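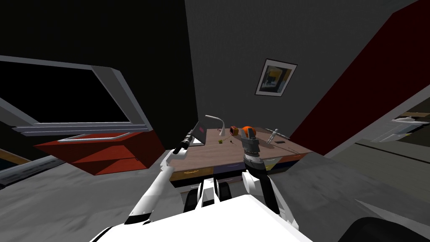
Sandidora opens its doors for a second summer of evening bookkeeping classes

Thu 25 July

Hi, it's Nadine Harb from Sandidora, and I've got news I've been sitting on since June (badly, ask my sister). Our evening bookkeeping classes for small shop owners are coming back, and this time we have a lot more room!

Last year we ran the classes out of the back of our own office on Gondon Street. We had 55 places and filled them so fast that I spent most of the following week writing apologetic emails. This year we've taken over the upstairs hall at the Daneshvar Building, so there are 200 places across the season. If you were on last year's waiting list you should already have a note from me. If you don't, check your spam folder and then call us.

The classes are for people who run something small and do their own books, usually late at night and usually in a bad mood. Florists, barbers, food trucks, the guy who fixes my bike. We start with sorting receipts and we finish with a set of accounts you could hand to a tax preparer without blushing. You don't need to be good at math. I was terrible at it in school and I've been keeping books for most of my working life.

Hussam Kassab is teaching again, and I'm so glad he said yes. He ran a hardware store before he came to us, so he knows what a shoebox of faded receipts looks like. "People come in thinking they're the only ones who are behind," Hussam told me when we were putting the schedule together. "Then we go around the room and everybody's behind. After that it gets a lot easier to talk."

We're also adding something new called Direo, a drop-in hour before each class where you can bring one problem and get help with it. One problem, please! Last year somebody brought a suitcase. You don't have to be signed up for the course to come to Direo, and there's no charge for it.

The full course costs $300, and you can pay it in 2 parts if that's easier. The price covers all the sessions, the workbook and coffee. Returning students get the workbook free if they want to sit in on the payroll evening, which we've completely rewritten after a lot of complaints (fair ones).

Sign-up is open now at the Sandidora front desk or by phone during office hours. Parking behind the Daneshvar Building is free after business hours, but the gate sticks, so give it a good shove.

For interviews or to sit in on a class, reporters can ask for me, Nadine Harb, at the Sandidora office. I'm happy to talk, and Hussam will too if you catch him before class.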